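In defence of the small white tub

My late aunt kept her kitchen table bare. She would wipe it down after tea, put the salt and pepper back in the cupboard, and then stand there a moment looking pleased with it. I admired that for years and tried to do the same in my own place, and I have come around to thinking she was wrong, bless her, or at least wrong for the likes of me.

A bare table doesn't stay bare in my house. It fills up with mail, then keys, then the half-finished packet of something that I fully intend to put away after I've had a cup of tea. What I have learned to love is a table with one little open container on it. No lid! A lid is a promise you have to keep every time, and I'm not a reliable person at the end of a long day.
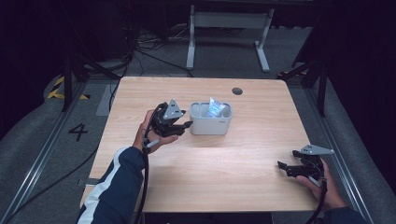 HOME & HABITS

A plain white tub with rounded corners, on a pale wooden top, with a crinkly clear bag poking up out of it: I find that a very cheerful sight. Some people would itch to push the bag down, or fold it over, or decant whatever pale blue thing is in it into a jar with a label. I'd leave it be. You can see the top of it, so you know it's there, and you could find it again with your mind on something else.

My neighbour Hongjun Deng and I have been arguing about this since September. He is a drawers man. He has a Treletti cabinet in his hallway with 25 shallow drawers, and he can put his hand on a spare fuse in the dark, and I take my hat off to him. But his system depends on Hongjun. When his daughter came to stay she couldn't find the teabags for 2 days and went out and bought her own, and I'm sorry, but I think that settles it.

I will give him this much. The tub has to be small. I once bought a big one from Skonen, a handsome thing the size of a baby's bath, and within a month it had become a place where batteries went to be forgotten, along with a bicycle pump and most of a jigsaw. A small tub fills up and starts to look silly, and then you sort it out while the kettle boils. You'd never do that with the big one. I gave mine to the church fair.

It ought to be plain, too, in my opinion, though I know plenty of readers are fond of a pattern. A colour you like in the shop can get on your nerves by winter, and white goes on sitting there quietly whatever you put in it. And keep the tub back from the near edge, where your elbows go. I have lost a good many buttons learning that one.

My aunt would have had the whole lot in the cupboard by now, of course. I still think of her when I wipe the table down. I lift the tub, wipe under it, and put it back where it was.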